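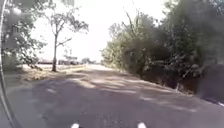

Milovan Krasniqi reckoned we would be bored of hedges by the second week, and that a shady walk to school was a nice thing to have but hard to turn into numbers. He was right about the second part! Our group spent most of January arguing over how you measure shade at all, and I loved nearly every minute of it.

Our question was simple. Do people in Sutmont pick the shadier way to get somewhere, even when it takes longer? We handed out 100 paper surveys and got 70 back (thank you to everyone at Prukside library who let us leave a box on the desk). The survey asked for the route, the time of day, and one reason for choosing it. We had a tick box for "shade" at first, but Anozie pointed out that this gives the answer away, so we left a blank line for people to fill in instead.

Reading those blank lines was the best part of the whole project. People wrote about dogs, strollers, sore knees, a bakery smell, an ex they didn't want to run into. Shade came up a lot, mostly from people walking in the afternoon. Morning walkers hardly mentioned it, and 11 of them said they wanted sun on their face.

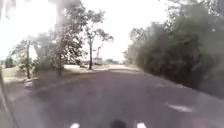

Road width was our second topic, and it took over the project for a while. We had read that wide streets stay hot into the evening and wanted to see if walkers noticed. Many did, and they had strong words for it ("frying pan" came up more than once). A wide stretch of gray asphalt with white dashes painted on it is laid out for wheels, and several people told us they feel out of place walking beside one. I had never thought of paint as something that could make you walk faster.

If we did it again we would start with a smaller area and talk to people in person, at least 10 of them, before writing a single survey question. We would also go out in July. Asking people about heat when they're wearing gloves is a bit silly, and a few of them told us so on a Friday afternoon outside the library.

Our maps and the typed-up answers are in the blue folder.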